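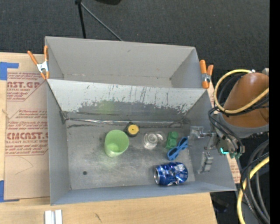
By Hermenegildo Tovar

Media releases | Community & Reuse

PRUSTLOW TOOL LIBRARY TO OPEN SECOND BRANCH IN CLASANO THIS DECEMBER

Borrowing a drill is about to get a lot easier for people on the east side of town. Prustlow Tool Library will open its second branch in December, in the old shoe repair shop on Clasano Parade, next to the bakery. Doors at 10 am. Sausage sizzle from 11, weather permitting.

The new branch starts out with 874 items on the shelves. Hand tools, garden gear, ladders, sanders, a tile cutter, clamps of every size, two sewing machines and a very heavy carpet cleaner. Most of it came through the winter donation drive, the rest was bought with a $3000 grant from the Midero Neighbourhood Fund.

"We had people driving 38 kilometres for a hedge trimmer and then doing the same trip again to bring it back," said Prustlow Tool Library coordinator Hermenegildo Tovar. "They were asking for a branch out here before we'd even finished painting the first one. So it's overdue. We're very happy and a bit tired."

How it works

Same as the first branch. Join once, borrow from either place. Items go out for a week and can be renewed by phone if there is no waiting list. Returns can go back to whichever branch is closer – this is new, and existing members will get a fresh card to cover it. Old cards will keep working until the end of summer.

Members can have up to five items out at a time. Ladders and anything with a petrol motor count as two. Late fees are unchanged. Concession rates are unchanged too, and anyone who finds the fee a stretch should have a quiet word at the desk.

What people borrow

Drills, mostly. Then pressure washers in spring and the carpet cleaner at the end of every lease. Clamps go out in bunches and come home one at a time, so the Clasano branch will lend them in sets of four with a tag on each. Please check the tags before you bring a set back! Plasterers' gear has been popular since the storms, and a second set of hawks and trowels is on order.

The branch is still looking for:

– wheelbarrows, any condition as long as the tray is sound
– socket sets, metric
– extension leads (will be tested and tagged before lending)
– a bench vice
– kids' size garden tools

No chemicals, paint or chainsaws please. We can't store them and we have no where to send them on.

Repair bench

A repair bench will run in the back room at Clasano most afternoons. Bring in a lamp, a toaster, a chair with a wobbly leg. Someone will sit down with you and have a go at it. Parts at cost, no charge for the help. Bookings are a good idea for anything with a plug on it, as there is only one person on the roster with an electrical ticket so far.

The bench was fitted out by Qiu Joinery, who also put in the shelving and re-hung the front door at mates' rates. Apprentices from the joinery will teach a short beginner's course in the new year – measuring, marking out, cutting square, sharpening a chisel. Ten places. Names are being taken now at either branch and the list is filling up fast.

"My first job was sweeping floors in a workshop and watching," Mr Tovar said. "Most people don't get that any more. They're keen, they just never had anyone show them which end to hold."

Getting there

The shop is a short walk from the Clasano bus stop, same side of the road. Parking out front is half hour only, with a loading bay around the back off the laneway for bigger items. Ring the bell if the roller door is down. There is a ramp at the laneway entrance. The front step is fairly high, a portable ramp is kept behind the counter so please knock or wave.

The original Prustlow branch stays open and keeps its current hours, including the late evening. It will close for stocktake over the opening, reopening the next morning. Members with items due on that day have been given an automatic extention and don't need to call.

New members can sign up at the opening. Bring photo ID and something with your address on it. Under 18s need a parent or guardian to sign.

Media are welcome from 9.30 am, before the doors open. Mr Tovar will be available for interviews until midday and then he's on the barbecue. Enquiries to the front desk at Prustlow, leave a message if it rings out.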